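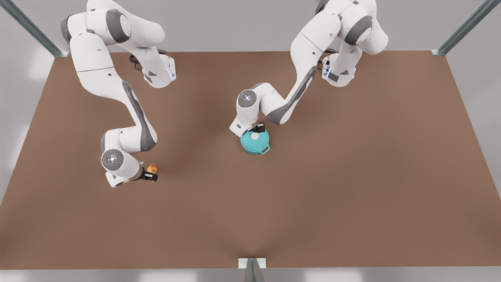 Vekonel Folding Work Table, large size
Review by Yasmine Abdel Hamid
Jun 28, 2026

I bought this table in February, when my sewing work became too much for the kitchen. I make curtains and cushion covers for people in my town, and for curtains you need a big flat place more than you need a good machine. Before, I was cutting on the floor, and my knees did not like it.

The table came in one heavy box. The legs are already fixed to the top, so you only open them and push the locks until they click. One lock was stiff and I had to ask my neighbor for help. After one week of use it became easier. The instructions are only drawings, but I understood them well, except the page about the feet. You must turn the feet to make the table level, and the drawing shows the arrow in the wrong direction.

What I like most is the top. It is smooth and does not catch thin fabric. I tried it with voile, which catches on everything, and I had no pulled threads. Chalk comes off with a damp cloth. Wax marks need a little soap.

The height is good for me when I stand to cut. For sitting it is too high, and my usual chair does not work with it. If you want one table for cutting and also for the machine, please think about this before you order. I also compared it with the Nomavano table, which my friend Yabsira Adugna has in her shop. Hers can go up and down, but it shakes when you cut fast. Mine stays quiet even with the heavy shears.

Now the things I do not like. The edge has a thin band around it, and on one short side the band started to lift after 3 months. I glued it and it holds for now. I wrote to the seller and they answered in two days, politely, but they offered only a new band and no person to put it on. Also, the table is not easy to fold alone. The top is wide, and you must hold it and press the two locks at the same time. I stopped folding it, so for me the folding part was wasted money.

Do not iron on it without a thick pad. I used a folded towel once and there is now a pale mark in the corner. The paper says "heat safe" but gives no temperature.

I would buy it again for cutting, if the price stays the same. For a small room where you must fold it every evening, I would look at the Nomavano first.

My score is 4 out of 5.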